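Selotach Flat-Pack Desk: three months in

I bought the Selotach for £231 on the promise that it would fit my box room in Vululdale, and it does, provided I breathe in. Assembly took one Saturday and most of my goodwill. The instructions skip from step 8 to a drawing of a man smiling.

It wobbled for a week, until Liesbeth Bakker from next door asked whether I'd tightened the bolts a second time. I hadn't.

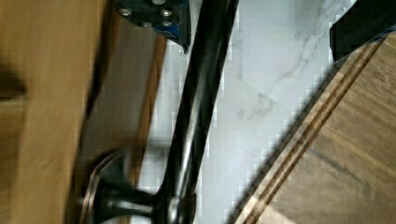 Living with it

The drawer sticks in October and presumably for the rest of the winter. Tea rings wipe off if you're quick – I'm not. Still, it holds two screens and my elbows, and I'd buy it again, grumbling.

Score: 8 out of 9, my own scale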